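How to Make a Tape Grid Game Mat for Blocks and Bowls

Posted by Delwyn Kingi, 2020-06-05

I love a game that costs next to nothing and packs flat, and this one has had more use in our house than anything we've bought in years! All you need is a plain mat, a roll of coloured tape, a bowl and a few blocks. Once the grid is down you can play toss games, direction games, memory games and a pretty competitive version of treasure hunt. My friend Rosângela Rezende made one for her classroom in Sampaio and the kids were inventing their own rules by morning tea.

What you'll need

A plain mat, brown or another colour that your tape will stand out on
Coloured tape (I like blue, and masking tape is kinder to the mat than anything stickier)
A tape measure or long ruler
Chalk or a soft pencil
Scissors
A shallow bowl with a wide rim
Blocks, one for each player

Getting the mat ready

Lay the mat out flat overnight if it's been rolled up. Weigh the corners down with books. Wipe it over with a barely damp cloth and let it dry completely, or the tape will lift at the ends and you'll be forever pressing it back down.

Work out your square size before you cut anything. The bowl should fit inside one square with a little room to spare, so put it on the mat and measure across. My first mat was 129 cm long and I tried to squeeze far too many squares onto it (the bowl sat over the lines and every throw turned into an argument). Big squares are better. You can always split them later with a thinner tape in a second colour.

Laying the tape

1. Mark the spacing along the two long edges with small chalk ticks, measuring from the same end each time.

2. Run your first strip from tick to tick. Stick one end down, pull the tape out past the far tick, hold it just above the mat and lower it in one go. It's so much easier than dabbing it down bit by bit!

3. Do all the strips that go the same way before you start on the crossways ones.

4. Mark the two short edges and lay the crossing strips right over the top.

5. Rub every strip with the back of a spoon, paying extra attention to the crossings, then trim the ends.

Don't fuss over perfect lines. If a strip wanders a bit, or you tear one edge, the game plays exactly the same. If one has gone badly crooked, peel it up slowly while it's fresh and use a new piece.

Setting up the first game

Put the bowl in its own square, clear of the lines, and drop a block in to check that it stays put. I prefer a shallow bowl with a fairly flat base. Deep ones make it hard to see what's inside from the other end of the mat, and little kids end up tipping them over to get the blocks back.
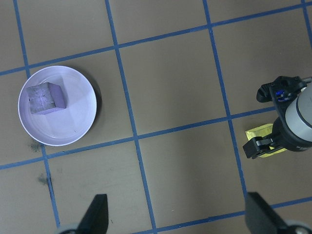 One grey block in the bowl, with blue tape marking out the squares.

Three games to try

Bowl Toss. Stand at the edge of the mat and throw underarm. A block that lands in the bowl and stays there is worth ten, and one that lands in the square beside it is worth five. On a line scores nothing, and yes, you will need an umpire. We keep a running family total on the fridge, which got to 2393 before somebody used the paper for a shopping list.

Left, Right, Forward. One player closes their eyes and holds a block. The other calls out moves, a square at a time, until the block is over the bowl. This is brilliant for kids who are still sorting out their left from their right, and just as funny with grown-ups.

Square Memory. Set a few blocks out on different squares, give everyone a slow count of ten to look, then cover the mat with a sheet. Players draw their own grid on scrap paper and mark where each block was. Add another block every round.

Looking after it

Roll the mat with the tape on the outside. Folding creases the strips and they start to peel along the fold. Store it somewhere cool, and replace any scruffy strips one by one. The new piece may look a darker or lighter colour than its neighbours, but I rather like a mat that's been mended.

If you're making one for a hall or a big group, two mats joined underneath with wide cloth tape work a treat. Rosângela's double one took about 106 minutes from first chalk mark to first throw, and that was with six helpers and a tea break!

Next up I'm trying a version with numbered squares for adding games, so send me your rules if you've already made one.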